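Work and Automation, week 4
Case: grounds maintenance at Hukitz
Handout for the session of May 24, 2018

Read the Kenen summary before you come. It is short, and most of it is about money.

Background. Hukitz looks after lawns, hedges and fences for housing estates. In April it began a trial with Ziltico, a supplier of two-armed garden robots. The grounds team had 44 people when the trial started. Management says no jobs will go. Note that the promise covers the trial and stops there.

What the supplier claims. Ziltico reports 852 hours of practice, all of it in simulation. Ask what an hour of that is worth. A simulated lawn has no dog mess, no tenants wanting a chat and no wasps. The gardeners raised this at the first briefing and were told the real gardens would come later.

What changes for staff. Look at the job titles first. Two gardeners are now "site supervisors" – same pay grade, less time with tools, more time with a tablet. They are answerable for mistakes made by a machine they cannot adjust. The older Zhuravel case, on warehouse picking, showed the same drift: the skilled part of the day shrank and the watching part grew.

Be careful with the word "assist". It appears all through the Kenen summary and is never defined. Who sets the pace of work when the robot assists? Who fills in the form when a shrub is ruined?

For the seminar, bring one page on how you would measure whether the gardeners are better off. Hours saved will not do as an answer – saved for whom?
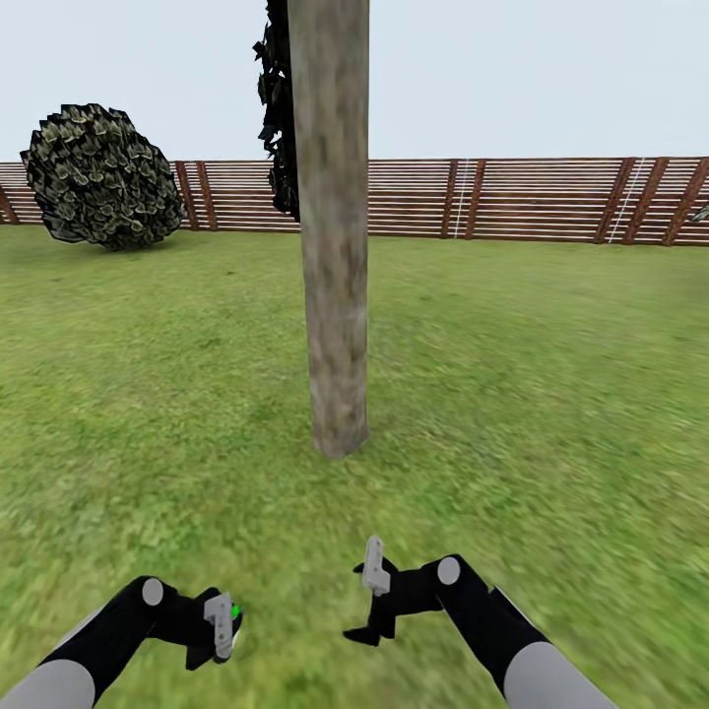
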